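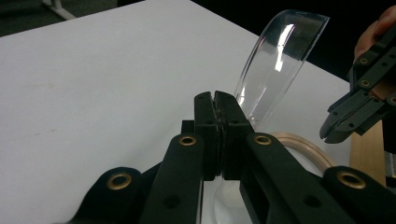
Holding thin, clear plastic with a gripper takes a light touch.

Why Did the Robot Squeeze Too Hard?

Pick up an egg. Did you think about how hard to press? Probably you did not. Your fingers felt the egg, and they stopped pressing when it was safe in your hand. You learned this when you were very small, and you surely broke some things on the way.

A robot must learn it too. In this story you will read how a robot arm learned it wrong, and how the people in the workshop found the mistake. The robot arm is called Patis, and it stands in a workshop in the town of Vesteddale.

How can a person teach a robot's hand?

A robot's hand is often called a gripper. Many grippers have only two fingers, and these fingers can do only two things: come together and go apart. That sounds easy, but with two fingers you can lift a cup, turn a lid or hold a piece of plastic by its edge.

One way of teaching is to take a gripper off the robot and put it in the hand of a person. The person does the job with it, again and again. A computer writes down where the gripper moves and how far its fingers are open. Each time the job is done from beginning to end, we call it one recording. Later, a learning program studies all the recordings and looks for what they have in common. Then the robot tries the job alone.

You can compare it with learning to write letters. First somebody shows you many letters "a". They are not all the same, but after a while you know what an "a" should be.

The program that Patis uses is called Wiltari. The people in Vesteddale gave it 794 recordings. In each one, a person picked up something light and clear, such as a plastic cup or a small jar, and set it down in another place.

The day of the cracked cup

In October, Patis had its first test. A plastic cup stood on the table. The arm went down slowly and stopped at the correct place. Everybody was pleased. Then the fingers closed, and they did not stop closing. There was a loud crack and the cup was broken.

They tried a second cup. Crack! They tried a thicker one, which bent in the middle like a tired balloon. Then a person pressed the red stop button, and the arm stood still.

The stop button is the most important button in a robot workshop. When you press it, the robot does not ask why. It stops. After that, there is time to think.

Looking for the mistake

When a machine does something wrong, it is tempting to change many things at once. It is not a good idea. If you change five things and the problem goes away, you don't know which of the five was the guilty one. So the team checked one part after another.

Was the motor too strong? They took the gripper and let it press on a scale, the kind that you find in a kitchen. The motor pressed exactly as hard as it was told. The motor was innocent.

Was the camera confused? Clear things are difficult for a camera. Light goes through them, and shiny spots move when the camera moves. A robot may think that the side of a cup is where the reflection is. But Patis had put its fingers in the right place every time. The camera was innocent, too.

Then they looked at the recordings. And there was something strange in them. In some, the fingers stopped at a sensible distance when they held a cup. In others, according to the computer, the fingers were closer together than the cup was wide. How can this be? A cup that is not broken cannot be thinner than itself!

A ruler that starts in the wrong place

Try this at home. Take a ruler and measure a pencil, but do not start at zero. Start at two. If you read only the number at the far end, you will get an answer that is too big. The ruler is good and your eyes are good. Only the starting place is wrong.

A gripper has something like a ruler inside. It is a sensor, and it tells the computer how far the fingers are open. Before the work begins, somebody closes the fingers completely and tells the computer: this is zero. This step is called calibration. It is a long word for a short job – setting the starting place.

With one of the grippers, a small screw near the sensor had become a little loose. The sensor turned in its place, and zero was no longer at zero. When the fingers were 21 millimeters apart, the computer wrote a smaller number. The person who held the gripper could not notice it. The cup felt fine, it looked fine, and it was fine. Only the number was wrong.

The team went through all the recordings and found that 421 of them had the wrong number. That is more than half. So the program learned very well, but it learned from bad lessons. It thought: "To hold a cup, I must close my fingers until they are almost inside it." Patis then did what it had been taught, and the cup paid for it.

Why is working with two grippers harder?

Some jobs need two hands. Try to take the lid off a jar with one hand and you will see. One hand has to keep the jar in place while the other pulls or turns. If a person teaches such a job, there is a gripper in each hand, and the two must agree with each other.
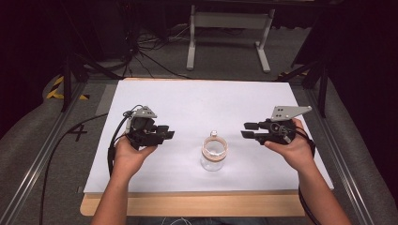

Azadeh Jalali wrote to us that this part deserves a warning: when both grippers hold the same thing, a wrong zero in only one of them is enough to break it, so please tell the children to check both, also when they are sure that the fault is on the left.

It is good advice, and it works for more than grippers. If you find one loose wheel on your scooter, look at the other wheel as well.

How did they repair it?

The screw was the quick part. They tightened it and put a tiny drop of special glue on it, so that it cannot turn by itself. The recordings took much longer. At first, one person wanted to correct the wrong numbers by adding the missing distance. But the screw had moved a little more each day, and it was not possible to know how much was missing in each recording. So all 421 were put away, and the people did the work again. It took until a Saturday evening, and there was pizza.

They also made some new rules:

Before each lesson, close the fingers completely and look at the number. It must be zero.
After each lesson, do the same. If the number is different now, the lesson is not used.
Once in the morning, let the gripper hold a metal block whose size is known, and compare.
In a robot's first test, use something soft, such as a sponge.
Nobody puts a hand near the fingers while the arm has power.

There is also a limit in the robot itself now. A program called Shibata watches how hard the motor is working. If the motor pushes more than it should for a light thing, the fingers open a little and the arm waits. Shibata does not know what a cup is, and it did not take part in any lessons. It watches one number only, many times in each second. For a safety program it is good to be simple, as there are fewer places where a mistake can hide.

To try out this limit, they let Patis open and close its fingers 2,000 times on a block of foam with a spring inside. It was very boring to watch. In a safety test, boring is what you hope for.

Was the robot bad?

Some children who visited the workshop asked if Patis was angry at the cups. It was not. A robot like this has no feelings about cups. It also didn't know that a crack is a bad sound. For us a crack means "oh no", but for Patis it was nothing at all, as it has no microphone and no pads that can feel.

Perhaps you now ask: why not give it pads that can feel? Some robots have them. They help a lot, but a pad is also a sensor, and a sensor can also have its zero in the wrong place. Then you must check the pads too.

Try it yourself: the paper cup lesson

You need two wooden spoons, an empty paper cup and a friend.

Hold one spoon in each hand. They are your two robot fingers. Pick up the cup between them and move it to the other side of the table. Now close your eyes. Your friend says only "more" or "less", and you press the spoons together or let them go a little. Can you lift the cup without bending it?

Next, your friend makes one secret change: every time you should hear "less", the friend says nothing. Stop when the cup begins to bend. Your hands did what they were told, and still the cup is not so round anymore.

Words to remember

Gripper: the part of a robot that holds things.
Sensor: a part that measures something and tells the computer.
Calibration: setting the starting place of a sensor.
Recording: one complete lesson that the computer has written down.
Stop button: press it first, ask questions later.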